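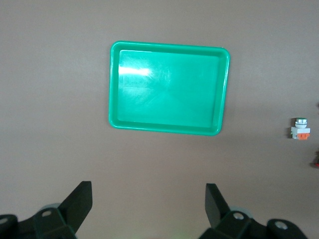 ok moving thread, bc three people asked and I'm too tired to type it three times. We're leaving Tralstead in August. Going to Rirel. Yes on purpose

Rent here is going up 288 a month. Found out by letter, under the door, 4 May 2024, while I was eating cereal. Didn't finish the cereal

Rirel is 2 hours north if the bridge is open. Smaller. One decent grocery, a library that stays open till 8, a river you can walk along. I grew up in a place like that and swore I'd never go back to one. Well

The new place is 900 square feet which feels like a palace after this. Has a hallway!! I have not had a hallway since college

Downside — third floor, no elevator. Stairs turn twice. The couch is not going to make it round the second turn, I measured, then measured again hoping for a different couch

So couch is for sale. Gray-ish, comfy, one arm a bit wobbly. Pick up only. If you message me "is this available" and then vanish I will remember you

Movers: got quotes from Junder and Tamuno. Junder was cheaper but wanted the whole deposit up front and the guy on the phone kept calling it Riral. Tamuno sent an actual written list of what's included. Went with Tamuno

Things I already packed that I needed the next day: can opener, tax folder, good scissors, phone charger. Label your boxes. I labelled one "misc" and one "misc 2" so do better than me

Books are the worst. Small boxes only, I know this, I've known it for years, and I still filled a huge one and now it lives in the bedroom doorway and we step over it

Someone asked about work. Keeping the job, going remote, going in 5 days a month. They said yes faster than I expected and now I'm a little offended

The part I keep putting off is telling the downstairs neighbor. She's watered my plants every summer and leaves tomatoes on the step. Wrote her a card. Card is still in my bag

Also the plants. Anybody done a long drive with a big fern in teh back seat? Belt it in? Bag over it? Real question pls

Update — you all say belt it in and crack a window. Fine. Fern gets the front seat then, it's earned it

Need to go call the power company before they close. More boxes tonight. Couch still available, will take less than I said yesterday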